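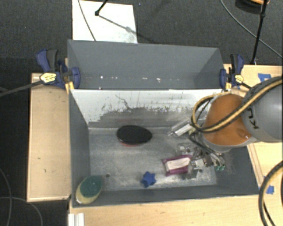
## 4. Sorting the grey bins

For whoever has the bench this week. Section 3 (labels) is still with Golshifteh, skip it for now.

You need: both grey bins, front and back. Cloth. Bucket of warm water, washing-up liquid. The Skustitz tray for anything going back on the shelf. Pen.

**Caution:** hands out of the bins while the arm is moving. Stop it at the bench switch, wait for it to settle, then reach in.

1. Front bin first. Leave the back one where it is until step 8.
2. Take out the big things. Black oval brush, then the green and yellow sponge. Lift the sponge, don't drag it, the pale end crumbles and you'll be picking bits out all afternoon.
3. Small things next: the purple packet, the blue star. Packet goes flat on the tray, pale panel facing up. Star anywhere, it doesn't mark.
4. Check each item over.
 - Brush: bristles splayed or coming out, bin it. New ones in the Shokri cupboard, second shelf.
 - Sponge: smells, bin it. Torn at either end, bin it.
 - Packet: split or leaking, put it in a bag and write SPLIT on the sheet. Don't tape it up.
 - Star: wipe and keep.
5. Wipe the bin floor. Front wall to back wall, then the corners. Pale streaks mostly won't shift, that's wear. Five minutes is plenty.
6. Dark spots: try a wet cloth held on for 2 minutes. Still there? Leave it. No wire wool, no scouring powder, it roughens the floor and dirt sits in it.
7. Dry properly. Leave the bin 15 minutes with nothing in it before you refill. Damp packets stick to the bottom and tear when they're lifted.
8. Same again for the back bin.
9. Refill. Spread things out, not stacked, with soft items away from the packets. Don't go over the weight on the sheet.

**Note:** the scraped band along the inside of the back wall is old. Doesn't need reporting. Cracks do, and so does any sharp edge, tell Noémie Coste the same day.

**Note:** sponges and brushes come from Ornix in boxes of 40. Re-order when you open the last box, not when its empty. Delivery has been slow since June.

### If the bin won't sit flat

Something underneath, nearly always. Lift it out, run a hand over the wood, put it back. If it still rocks the base has warped, swap it for a spare from the Morosness rack and put the old one by the door with a note on it saying wich position it came from.

### Before you go

Sheet signed, cloth rinsed, bucket emptied (outside drain, not the sink). Tray back on its hook.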